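Home | Business | Screen & Sound | Culture | Long Reads | Subscribe

Filed under: Media, Streaming, Independent Business

The little film service that would rather you watched slowly

24 February 2025

The kettle goes on first. I had been in the Lolidden office for less than a minute, still unwinding my scarf and looking for somewhere to put my bag that wasn't a stack of DVDs, when Trinity Kapoor asked whether I took milk and then, before I could answer, whether I had ever seen a Hungarian comedy about a lift repairman. I hadn't. She wrote something on the back of an envelope and pushed it across the desk, and that was my homework.

Lolidden is a streaming service, although Kapoor winces a bit at the phrase. It has a catalogue of 200 films, and the number never changes. When one comes in, another goes out, with a short note to subscribers saying goodbye to it. There are no trailers that start playing while you are trying to read, no row of things you half watched last winter, and nothing made by the company itself. You pay £6 a month, you get your 200 films, and if you write in to complain about one of them there's a fair chance that Kapoor will write back, at length, and probably tell you to give it another go.

She started the business from a back bedroom in Pinstead after 21 years in film distribution, most of them spent selling the rights to other people's pictures to television channels that put them on at two in the morning. She loved the work and she talks about it very fondly, all those trade fairs and bad sandwiches and long lunches with men who owned a single cinema each. But the channels stopped buying, one after another, and the big streaming platforms wanted things by the hundred or didn't want them at all. A producer she had known for years rang her up to say that his best film could no longer be seen anywhere, legally, by anyone, and could she think of something?

What she thought of was Lolidden, and for a good while it was a terrible idea. The first version of the site fell over whenever more than a handful of people pressed play on the same evening. Subtitles drifted. A Portuguese drama went out for a whole fortnight with its reels in the wrong order, and Kapoor still has the emails from viewers who admired its bold approach to time.

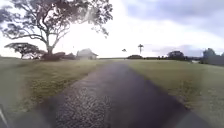

It was Dexter Wojcik who sorted out the machinery. He had been working on video systems for Brerka, a much larger outfit that supplies the plumbing behind several sports channels, and he joined Lolidden on the understanding that he would never again have to be awake for a cup final. He is a quiet man, with a habit of turning his chair right round to face you when you ask him something, and he is very good at explaining how a film gets from a hard drive in Pinstead to a television in somebody's front room.

The trick, as far as I could follow it, is that a service with so few titles can afford to fuss over every one of them. The giants have to prepare enormous amounts of material by automatic means, and they do it well, but dark scenes can end up looking like soup. Wojcik watches each film through before he decides how it should be squeezed down for sending. If there is a long night sequence he'll spend an afternoon on it. He showed me a before and after from an old Polish thriller, a man crossing a courtyard with a lantern, and I'm sorry to say that in the first version I hadn't noticed there was a man.

He also built Obi, and Obi is the thing subscribers seem to mention first. Obi is what other companies would call a recommendation engine, except that it recommends precisely one film a week and the same one to everybody. It looks at what hasn't been watched lately, what is due to leave, and what Kapoor has scribbled in its margins (she gets to leave it notes, which it takes into account or doesn't). Then it picks. You can ignore it, of course, but a surprising number of people don't, and so there is usually one evening in the week when a good part of Lolidden's audience is sitting down to the same picture and then arguing about it on the message board until bedtime.

I spent rather longer on that message board than I meant to. It has the feel of a parish magazine crossed with a very well-read pub. There was a thread about whether a certain Danish ending was happy, which had been running since July, and another in which a retired bus driver was working through every Italian film in the catalogue and giving each of them marks for the driving.

Can it last? Kapoor doesn't pretend to be certain. Rights are getting dearer, even for films that hardly anyone else wants, and sellers who used to be glad of a phone call have begun asking for guarantees up front. People cancel more easily than they once did, too. They come for a month, see what they came to see, and go off again to catch up with something everyone is discussing at work. She has had 2 offers for the business and turned both of them down, the second one, she admits, after a sleepless night and a long talk with her sister.

"They were perfectly nice about it," she told me. "They wanted the name and the mailing list, and they wanted to know how quickly we could get up to five thousand titles. I said I could barely keep track of the ones we've got."

Wojcik, who had been eating a sandwich at his desk and apparently not listening, said that five thousand films would take him the rest of his life, and that he had plans for some of it.

What they would like to do next is much smaller. There is talk of a gift subscription that comes with a printed booklet, and of a winter season of silent films with newly recorded piano, if they can find a pianist who doesn't mind being paid in instalments. Kapoor would also like an app for older televisions, the sort that the larger services stopped supporting some time ago. A good many of her subscribers have written in to ask for one, several of them by post. Wojcik has a row of these sets along the back wall, picked up second-hand, and tests things on them when it's quiet.

I did my homework, by the way. The lift repairman is wonderful, particularly once the goose gets in, and he's on Lolidden until the end of next month.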